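Perguntas frequentes – o nosso robô de entregas do passadiço

Desde que comecei a tratar do robô que leva caixas entre os dois pavilhões, em março, recebo as mesmas perguntas no corredor, por mensagem e uma vez até na fila do almoço. Fui juntando as respostas aqui. Se a tua dúvida não estiver na lista, aparece na oficina antes das 10h, que depois disso ando quase sempre com as mãos sujas.

Que máquina é esta, afinal?

Uma base móvel Anulden de quatro rodas, com o módulo de navegação Yazzie montado na frente e uma câmara pequena virada para o caminho. Veio sem caixa de carga, e a que lá está fui eu que fiz. Leva 8 caixas das pequenas, desde que ninguém as empilhe à maluca (já aconteceu!).

Quem é que decide por onde ele anda?

O percurso é fixo e sou eu que o gravo. Levo o robô à mão com o comando, devagarinho, de uma ponta à outra do passadiço coberto, e ele vai guardando as imagens da câmara. Depois, no computador, escolho as que ficam como referência e deito fora as repetidas. São 300 metros de percurso, contando com as curvas dentro dos pavilhões. 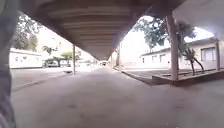 Quanto tempo demora a gravar um percurso novo?

Conta com 3 horas. A condução em si despacha-se depressa, mas depois é preciso rever as imagens, marcar os pontos de paragem e fazer uma volta de teste comigo a andar ao lado, com a mão perto do botão de emergência.

Porque é que regravaste o percurso se a cobertura é a mesma?

Por causa da luz. Debaixo da cobertura está sombra e lá fora está um sol de rachar, e a câmara tem de se entender com as duas coisas ao mesmo tempo. Se a exposição ficar regulada para a sombra, os edifícios ao fundo ficam brancos; se ficar regulada para o sol, o chão escurece e o robô deixa de encontrar a borda do lancil. O Fitzgerald Bellamy, que me ensinou quase tudo o que sei desta base, gravava sempre duas vezes, uma de manhã e outra ao fim da tarde, e eu copiei o método sem vergonha nenhuma.

Posso usar uma só gravação?

Podes, e ele anda. O que vais notar é que à hora errada abranda a meio do caminho e fica ali a pensar na vida. Com duas gravações, o Yazzie escolhe a que se parece mais com o que está a ver e segue. Ocupa mais espaço no disco, claro, mas nunca tive problemas com isso.

Como é que ele sabe onde acaba o caminho?

Pelas bordas. O piso é liso e bastante claro, e os lancis dão-lhe uma linha para seguir. Também usa os postes e a linha do telhado para perceber se está direito. As plantas servem de pouco: crescem, abanam com o vento, levam uma poda e lá se vai a referência. Quando escolho imagens, prefiro sempre as que têm postes bem visíveis.

E as sombras no chão, não o baralham?

Baralham um bocado, sobretudo as faixas de sol que atravessam o piso à saída da cobertura. Uma faixa muito brilhante pode parecer-lhe um degrau. A solução foi baixar a sensibilidade do detetor de obstáculos naquele troço, só naquele, e reduzir a velocidade para compensar. Nos menus do Yazzie isso chama-se «zona de contraste», e o nome não ajuda ninguém a encontrar a opção. Está no segundo separador, quase escondida, por baixo do 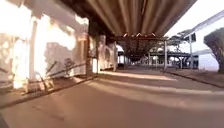
mapa do percurso. Abres a zona, arrastas o limite até apanhar o troço todo e gravas. Atenção que ele só assume a alteração depois de reiniciar! Perdi uma manhã inteira por causa disso, a jurar que o módulo estava avariado.

Com que frequência limpas a câmara?

Antes da primeira volta, com um pano de microfibra seco. Se houver dedadas, duas gotas do líquido da Protetti no pano, nunca diretamente na lente. Uma lente suja espalha a luz toda e, com o contraste que temos naquele caminho, o robô fica meio cego.

A imagem aparece desfocada no ecrã. É avaria?

Quase nunca. A imagem de navegação tem pouca resolução, de propósito, para o módulo a processar depressa. Só me preocupo se for diferente da que tínhamos antes, e para isso guardo uma imagem de comparação na pasta do percurso. Se estiver mesmo pior, vejo primeiro a lente e depois o parafuso do suporte, que gosta de se desapertar com a vibração. Uma gota de trava-roscas médio resolve (o forte não, por favor, que depois sou eu que tenho de o tirar).

E as rodas?

As rodas são a parte chata. Apanham areia e folhinhas, que se enrolam no eixo. Levanto a base no cavalete Jumholm, rodo cada roda à mão e ouço. Se arranhar, tiro a tampa e limpo com um pincel. Já troquei 2 rolamentos, ambos do lado direito, e ainda estou para perceber porquê – desconfio da forma como ele faz a curva à entrada do pavilhão, mas não tenho provas.

O robô parou a meio do caminho. O que faço?

Olha para a luz lateral. Se estiver amarela e fixa, ele perdeu a referência: empurra-o com calma para o centro do caminho, virado para a frente, e carrega no verde. Se estiver vermelha, não mexas e liga-me. E nunca o puxes pela caixa de carga, que está presa só com quatro parafusos e não foi feita para isso.

Ele trabalha com chuva?

Por enquanto, não. Debaixo da cobertura até se safava, mas a ligação dos cabos à câmara não está selada e eu não quero arriscar. Encomendei uns conectores estanques e estou à espera que cheguem. Até lá, em dias de chuva as caixas vão no carrinho, que está atrás da porta da oficina e tem o travão um bocado perro.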